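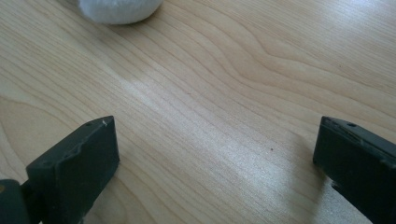
# Mumia recipe cards

Typed up from Annag MacAulay's card box. 678 cards, 2 boxes, mostly soups and cakes. Last update 5/3/23.

## Files

- `cards.csv` - one row per card
- `notes.txt` - scribbles from the backs, not checked

## Known problems

- Oven temps missing on most of the Swanson cards
- "Cup" might mean teacup. Ask Annag
- Dupes in the cake section, didnt merge them
- Spelling left as writen

Fixes go to Donnie Yule. Please don't re-sort the rows!!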